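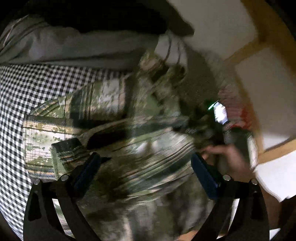 Tremar Stage Piano: Set-up Guide for Hall Staff

Section 4. Preparing the piano for a recital

Read this section before the first rehearsal. You will need two people to move the instrument and one person to run the sound desk. Allow 80 minutes from unlocking the store to the start of the sound check.

Placing the instrument

1. Unlock the store. The key safe code for the Trodomham hall is 3626.
2. Take off the padded cover and fold it with the lining inwards. Leave it on the store shelf.
3. Release both castor brakes and push from the keyboard end. Do not pull on the music desk.
4. Line up the front castors with the white tape on the stage floor.
5. Press both brakes down until they click.

Caution: Do not lift the piano by the key slip. It is held by 2 small screws and will come away.

Connecting the sound

6. Check that the main switch is off and the volume slider is at its lowest point.
7. Plug the left and right outputs into channels 3 and 4 of the stage box.
8. Connect the pedal unit. The plug fits one way up only.
9. Switch on the piano, wait for the display to show READY, then switch on the amplifier.
10. Play a few loud chords while the desk operator sets the level. Adjust the desk and leave the slider at its middle mark.

Note: If you hear a steady hum, move the output cables away from the lighting dimmers. If it carries on, use the spare cables in the Ruangrit case.

Tuning and touch

11. Hold FUNCTION and press the lowest A to show the pitch. It should read 440. Some visiting groups ask for 442, so check the booking sheet.
12. Set the touch to MEDIUM unless the player has asked for something else. Fabian Frei's settings for the song recitals are saved in memory 2.

Caution: Holding FUNCTION and the top C together clears every memory. There is no undo.

After the concert

13. Turn off the amplifier first, then the piano.
14. Coil the cables loosely and put them back in the case.
15. Write any faults in the stage book. Funmilayo Wike reads it each morning and arranges repairs.

For bench height and page-turner seating, see Section 5.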